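Fruit toast from scratch (the lazy overnight one)

Posted by Ibsa Hailu in Bread

Quick one because I'm meant to be out the door. A few people at the Mivthorpe market asked for this after the February stall. No kneading to speak of. Start it after dinner, bake before breakfast.

What you need

500 g bread flour, plus a bit for the bench
327 g lukewarm water (yes 327, it's what I wrote down the first time it worked and I've never changed it)
6 g instant yeast
2 teaspoons cinnamon
Salt, a good teaspoon
Spoonful of honey
Couple of big handfuls of sultanas and chopped dried apricot
Butter for the tin

I use Hodlow flour, the one in the paper bag. Supermarket stuff is fine, dough might be slacker. Don't add more water till you've mixed it properly.

Night before

Soak the fruit in hot tea. Ten minutes, drain, squeeze it out. Really squeeze. Wet fruit makes gluey patches.

Flour, yeast, cinnamon, salt in a big bowl. Honey into the water, water into the bowl. Wooden spoon till there's no dry flour left. Looks rough. Leave it half an hour, then fold the fruit in with wet hands, pulling the edges up and over teh middle. A few goes round the bowl. Cover, fridge, bed.

Morning

Tip onto a floured bench. Pat to a rectangle, roll up tight, pinch the seam, seam side down in the buttered tin. Pick off any fruit poking out the top or it'll burn. Leave somewhere warm till it's just over the rim. Could be an hour and a half, could be longer in winter. Watch the dough.

Oven at 200 C, fan off. Bake 40 minutes, foil over the top if it's colouring too quick. Knock on the bottom, should sound hollow. Out of the tin straight away.

Now leave it alone. Cut it warm and it squashes and you'll blame me. Two hours at least, overnight is better for toast.

Slicing and toasting

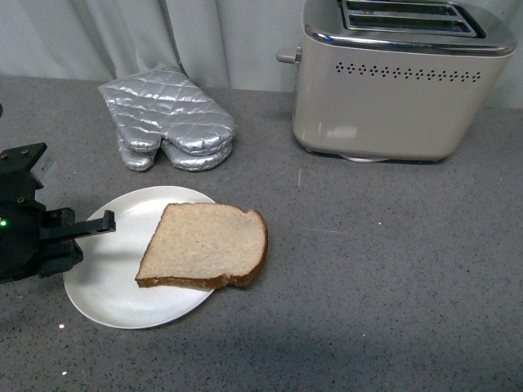

Two slots, so keep your slices even.

Bread knife, long strokes, no pushing down. Thumb-width is about as thick as I'd go. Any fatter and it jams, and then you've got a sultana welded to the inside and the next person's plain toast smells like burnt jam. Unplug and let it cool before you go fishing for stuck bits.

Lower setting than you'd use for white. The honey and fruit catch fast. Two short goes beats one long one.

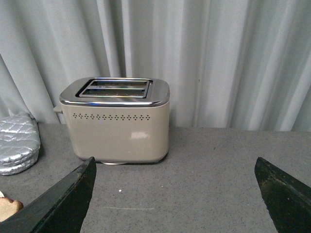 Butter right to the edges while it's hot. Salted. My aunt puts Vasilakis ricotta on hers with a drizzle of honey, also very good. Plikis marmalade if you like things bitter.

Keeping it

Stays good 3 days in a bread bag or clean tea towel. After that slice and freeze, baking paper between the slices so you can seperate them. Toast from frozen, same low setting, one extra go.

Swaps: dates for the apricot, cardamom for the cinnamon (use half). Choc chips, no, they make a mess of the toaster. Wholemeal for up to a third of the flour, splash more water.

Right, gotta run. Comments are open if yours comes out flat, tell me how old your yeast is.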